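Woltley Teaches Robot Arms by Showing Them, Then Showing Them Again

Company's new Sonside teaching kit lets line workers steer an arm through a job by remote control. Patience is not included.

BROLLVILLE, May. Woltley, a maker of software for people who would like their robots to pick things up, today announced the release of Sonside 2, a teaching kit that records a person doing a job through a robot arm and turns those recordings into something the arm can attempt without supervision.

The job chosen for launch is bin picking, long advertised as solved by companies that do not have to stand next to the bin. Parts roll into corners, or lie against a wall at exactly the angle a gripper dislikes. A worker reaches in and gets them without thinking, and Woltley's position is that the worker should be allowed to go on not thinking while the arm takes notes.

With Sonside 2, an operator moves a hand controller and the arm follows. Every joint position and every opening and closing of the gripper is saved, along with the hesitations, the second tries and the occasional remark if the microphone has been left on. (The microphone is off by default. This is a change from the first version.)

"We spent years asking engineers to write down how to pick up a bar," said Clémence Renaud, chief executive of Woltley. "They wrote beautiful documents. Then we asked someone from the packing floor to just do it, and she was finished before the meeting started."

The launch model was trained on 1,511 demonstrations of picking bars from metal bins. Another 385 were recorded and thrown out, most of them by Maxence Hervieu, head of engineering, who has asked that the figure be presented as evidence of the company's high standards.
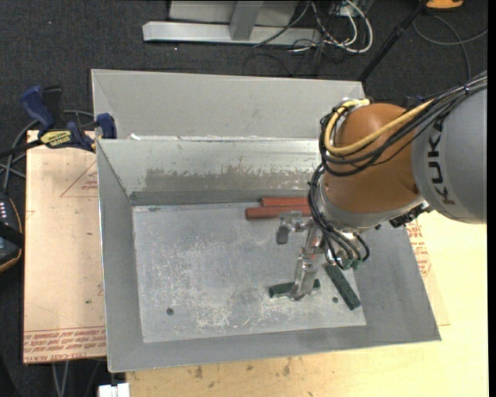

A KUKA arm with a fingered gripper over red and green bars in a sheet-metal bin during bin-picking work at Woltley.

Much of the work went into corners and edges. A bar in the open middle of a bin can be approached from nearly any side, and early operators, being human, picked those first and stopped for coffee. The resulting model was superb at the middle of the bin and regarded the back wall as a rumor. Sonside 2 now keeps track of where in the bin each demonstration took place and nags the operator, politely, to go where the data is thin.

It also accepts corrections. When the arm is running by itself and starts to do something regrettable, the operator can take over on the controller, finish the pick by hand and give control back. The takeover is stored and given extra weight in the next round of training.

"It's like teaching my son to park," said Huguette Sabatier, lead demonstrator, who recorded more of the launch set than anyone else at the company. "You don't explain. You grab the wheel, you do it slowly, and you let him think he had it. The arm sulks less."

For jobs where a controller feels clumsy, the kit has a hand-guiding mode as well. The operator takes hold of the arm at the wrist and walks it through the motion at reduced speed. Hand guiding needs an arm that supports it, and the customer's own safety assessment applies to both modes. Woltley will read the assessment but will not write it, a point on which Hervieu is uncharacteristically brief.

The first customer is Roussel, a metal parts distributor that handles bar stock in short lengths and has been testing the kit on one picking station.

"I was told we'd need 2,000 demonstrations and a consultant," said Bastien Hoarau, operations manager at Roussel. "We started from their model and added our own on top, mostly during the slow part of the afternoon. It still drops one now and then. So do I, and I've been here longer."

Availability

Sonside 2 ships this month to existing Woltley customers, with new orders to follow. The kit includes a hand controller, recording software, the launch bin-picking model and two days of operator training in Brollville. Lunch is provided on the first day.

About Woltley

Woltley builds tools for teaching industrial robots by demonstration. The company is based in Brollville and employs more people than robots, by a margin it describes as comfortable.

Press contact

Clotilde Marty, Communications, Woltley, Brollville
Demonstrations by appointment, mornings preferred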